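Bench notebook, August, started just after lunch

Tray day again. I've been putting off the soft toys because they're a nuisance to write up, and the notes from last time only say "plush, white, nice", which helps none of us. So one toy, done properly, and the rest can follow when I've got a format I like.

The one I picked is item 851 in the Jastari list. It came in the Obeidat parcel with the knitted things and had been living at the bottom of the soft bin under a rabbit. I'd have called it a bear in a hood but Hema Pisharody says she doesn't see a bear at all, and we went back and forth on it for longer than I'd like to admit. The list has an animal column and I've left it blank. If you have strong feelings, pencil them in.

What I want in the notes is the stuff you'd need to tell which way up it is. Sounds silly, but this toy is oddly good at fooling you. It has a face, and then on the dark hood above the face it has another face, a pink embroidered one with one eye shut, and if you glance at it in a hurry your eye goes to the wrong one. I picked it up the wrong way round the first time and then stood there wondering why the bow was at its feet. The bow goes on top! Bow, hood, pink patch, real face, pom-poms, then the big pink bit and the white bits at the bottom. I'm writing that order on the inside of the bin lid as well.

Things I noticed going over it by hand:

The mouth is tiny. I missed it completely until I went looking for it between the eyes and the pom-poms. It's pink stitching, and small enough that you'd want a decent light on it. The eyes are far easier, they're slanted and set really wide, so if you can see both of them you know you're square on to the face.

The two pom-poms are the bits I'd worry about. They're only little and I don't trust anything that size to stay on after a lot of handling. Gave both a gentle tug and they held. Please do the same before you put it back, and if one comes off it goes in the Rultel tin with the spare buttons, not in your pocket (you know who you are).

The pink part lower down is a different fabric from the face, a bit nubbly under the thumb. Hema says heart, I say peach, and I can see it either way depending on how the crease in the middle is lying. Wrote "pink, rounded, creased" and moved on.

Colour of the hood is the other argument. I put dark green, Hema put charcoal. We took it over to the window and both came back still sure we were right. I think it's one of those colours that changes with whatever is next to it, so the list now says "dark" and we're going to hold it against the Ikisix thread card when that turns up.

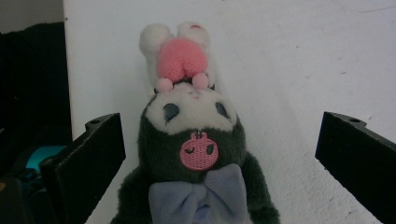
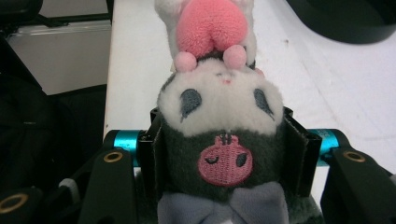
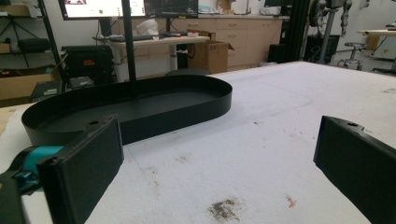
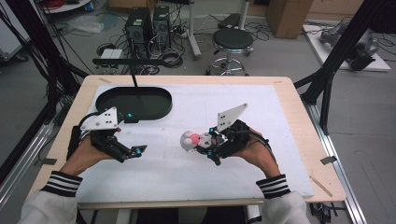 851 head down in the first two, then the white worktop and the oval tray in the last two.

Now the table, while I'm moaning. The white top looked lovely when it went on and it now shows every single thing that has ever touched it. The greyish-brown mark is the worst of them. I had a go at it with a dry cloth and I think I made it wider. There's a fainter grey one out in the open part as well, and an orange speck I'd have sworn was a bit of fluff. Haven't tried water. The surface has a soft sort of feel to it and I'm nervous of lifting it, so if anybody knows what's safe, write it here before you try it and not afterwards.

Why it matters for the toys: anything white with a pile on it is a duster, basically. I don't want 851 picking up the brown off the table and then handing it on to the rabbit. For now I'm setting soft things down on the clean areas only, and wiping the tray before anything fluffy goes in it.

The tray I have no complaints about. Black, oval, low rim all the way round, and a pale toy shows up against it beautifully. My one grumble is where it ends up. It creeps towards the left-hand side of the table, and in one of the pictures its end is over the edge, so a good nudge on that side and it'd be on the floor. Push it in when you walk past. I tried a pencil line on the table for where it ought to sit and then rubbed it out, on the grounds that the top has enough marks already. Hema suggested a square of paper underneath. Might do that.

Also, there's a thin wooden stick lying on the rim of the table, near the corner on the right. I've asked and had three different answers. If it's yours, come and get it. The bit of tape on the rim can stay until I've worked out whether I stuck it there myself.

Tried the toy a few ways up in the tray, just by hand, to see what it wanted to do:

On its back it behaves. Face up, sits there, no trouble.
On its face you lose everything useful, it's only a dark lump.
Upright is hopeless, the bottom is too soft and it leans over to whichever side you weren't watching.
Head down, same, and it squashes the bow, which I didn't like doing.

So on its back, bow towards the far side of the table. I'll use that for the other soft ones too unless one of them objects.

Later, about to pack up. Card for 851 written out and clipped inside the bin lid. Hema has read it through and changed "peach" back to "heart" in biro, so I suppose that's settled. The animal column is still blank.

Left to do:
— the rabbit, and the knitted things from the same parcel
— hood colour, when the thread card comes
— find out what cleans the white top
— paper under the tray, if someone has an offcut of anything stiff
— check the pom-poms on 851 again next time it's out

Soft bin is back on the shelf with the lid on. Please keep the lid on.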